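Speaker notes – Contact-aware planning for gear assembly
Telano Workshop on Robot Software, afternoon session
Speaking time: 12 minutes, plus 3 for questions

Slide 1. Opening
Thank the organizers and the session chair. State the subject plainly: how the Zoltness planning stack decides the final approach of a geared shaft toward its socket. Mention that the work was carried out at the Thorlacius Institute with engineering support from Zanon. Do not read the funding line aloud; it is on the slide.

Slide 2. The problem
Most of the motion in an assembly task is free-space motion, and existing planners handle it well. The difficulty lies in the last short stretch, where the pose estimate is no longer accurate enough for the clearance available. A planner that treats the estimate as exact will produce a path that looks correct and jams on the rim.
Pause here. Some of the audience will come from perception and will want to object. Acknowledge that better estimates help, and say that slide 5 returns to the point.

Slide 3. The simulated task
The part in the gripper is a shaft with a gear at its far end. The fingertips close on either side of the gear, and the blunt tip of the shaft is toward the open bore of the socket on the housing. A second shaft, with its own gear, projects from the housing above the socket, so the approach has to respect a neighbor as well as the target. Point to the narrow gap between tip and socket – this is where the planner hands over to the compliant controller. 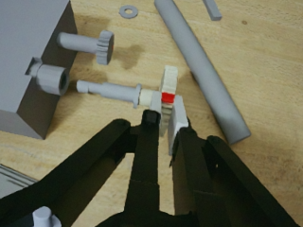

Slide 4. Handover between planner and controller
The planner passes three items: a nominal insertion axis, an uncertainty bound around that axis, and a limit on contact force. The controller may search within the bound. If it reaches the limit, it backs off along the axis and requests a new plan.
Stress that both modules read the same contact model. In the first release they held separate copies, and the two drifted apart after each change to the part files. Merging them removed a whole class of faults from the log.

Slide 5. Results
Completed insertions in simulation: 92 percent with the shared model, 44 percent with the planner alone. Give the numbers once and move on.
Return to the perception question. The bound is an input to the planner, so a better estimator can be used without changes to the controller.

Slide 6. Limits and next steps
Gear meshing is not yet planned explicitly. Flexible parts are out of scope. Hardware trials at Zanon are scheduled for May. If time is short, omit the paragraph on file formats and go directly to the contact address.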